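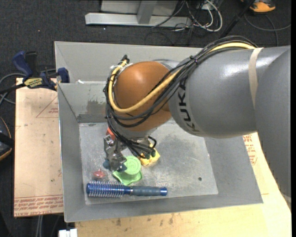
Section 4: Teaching the planner about your bin

Okay, you've got the driver talking to the arm and the joint angles on screen match the real ones. If they don't, go back to Section 3, because everything from here on assumes they do. Next we tell Skurent where the bin is, how deep it goes, and which parts of it the arm should stay away from. I set aside a whole morning for this the first time and you probably should too.

You'll need the calibration plate, a tape measure, the Kusuma viewer open on the second monitor, and somebody sitting within reach of the stop button.

4.1 Register the bin

1. Take everything out of the bin. Yes, all of it, even the little stuff in the corners.

2. Check your clamps. The bin must not shift when you lean on it with one hand. Mine used to creep a tiny bit every time the fingers touched a wall, and I spent two days blaming the camera.

3. In Kusuma, open Workspace and choose New container. Type in the inside length, width and depth in millimeters. Measure the floor and the top opening separately if your walls slope – the planner treats them as two rectangles and joins them up.

4. Lay the calibration plate flat on the bin floor and press Capture. Do this 9 times, moving and turning the plate between captures. Try to get into the corners at least twice.

5. Press Solve. You want the residual line to turn green. If it stays orange, delete the worst capture (the list sorts them for you) and solve again.

6. Save the container under a name you'll recognize later. "bin_new_final2" seemed fine to me at the time!

Note: The solver keeps the old transform until you press Save, even though the viewer already draws the new one. Sanaa Mansour reported this to us and it's on the list for the September release.

4.2 Add the keep-out zones

The planner knows the arm and it knows the bin walls. It doesn't know about anything you bolted, clamped or taped on afterward, so you have to draw those yourself.

1. Choose Add zone, then Box. Draw one box around each clamp, handle included, and give it some extra room.

2. Add a box for any frame or post the elbow could reach. Swing the arm over slowly in manual mode and watch how far back it really goes.

3. Set the cable allowance. Cables on the outside of the wrist hang lower than you'd think, and they move when the last joint turns. I use 102 mm on our cell in Durnamstead. Start bigger and work down.

4. Turn on Show swept volume and run the test path at low speed. Red patches are places where the planned motion cuts through a zone.

CAUTION: The cable allowance is only a shape in the planner. It does not feel a snag. If a loop catches on a clamp handle, the arm will keep pulling until the torque limit trips.

4.3 Set the grasp limits

1. Under Grasping, set Floor clearance. This is how close the fingertips may get to the bin floor. Too high and flat things never get picked, too low and you'll scuff the paint.

2. Set Wall approach to Tilted if your objects end up against the sides. Straight-down grasps near a sloping wall get rejected a lot.

3. Put a few objects in, press Propose, and look at the candidates before you let it move. Mix them up: something soft, something shiny, something long with a handle. Shiny things leave holes in the depth image, so expect fewer candidates there.

4. If you get error 124 (no reachable grasp), check the keep-out zones first. Nearly every time I've seen it, one box was drawn too generously.

Last revised Feb 4, 2019. Moataz Samir rewrote the error list, so the codes in Section 7 no longer match the older printout.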